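Clothing & Laundry > Washing and Care
Started by Tsz-kin Su, June

Washing jeans: how often, and does the freezer thing work?

Tsz-kin Su
Bought a pair of Batevard straight legs last month, 119 quid, which is more than I have ever paid for trousers. The card in the pocket says not to wash them for the first 100 wears. I cycle to work and I don't see how that's possible. A bloke in the shop said put them in the freezer overnight. Does anyone do this?

brurden_lad
The freezer does nothing much. Most bacteria survive it and wake up again once the jeans are back on you. All you get is cold jeans and less room for peas. Wash them when they smell.

Pegbag
I wash mine every fourth or fifth wear. Inside out, 30 degrees, half the usual liquid, no softener. Line dry by the waistband. I've got a pair from Fadov that are nine years old and still dark at the seams.

rengifo80
Disagree with washing that often. Mine are raw denim and I left them six months before the first soak. You get proper fade lines that way. Wash every fourth wear and they go the same flat blue all over.

Pegbag
Not everybody wants fade lines. He cycles in them. Sweat and grit will have the crotch out long before he gets to 100 wears.

rengifo80
Cycling will have the crotch out whatever he does. That's rubbing on the saddle. A dirty pair and a clean pair go in the same place.

brurden_lad
I did a repair evening class and the tutor reckoned grit in the cotton makes it wear faster. I've no way of proving it. She did say to patch from the inside as soon as it goes thin and not wait for a hole.

Tsz-kin Su
Thanks all. Mine aren't raw, I checked the label, so I'm less bothered about the fading. Does spin speed matter? Ours goes down to 400 and then jumps to 80 something hundred, can't remember exactly.

Pegbag
Use the 400. They'll drip for a while, so hang them outside or over the bath. High spin puts hard creases in and you get white lines on the thighs.

rengifo80
Agree with that bit. And keep them out of the tumble dryer, it kills the stretch.

Tsz-kin Su
Right. First wash will be this month then, inside out at 30, slow spin. I'm leaving the freezer alone. Once they're dry I'll fold them along the side seam, I haven't got hanger space for
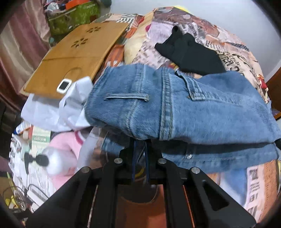 anything heavier than a shirt.

Back to top | Contact the moderators | Posts remain the copyright of their authors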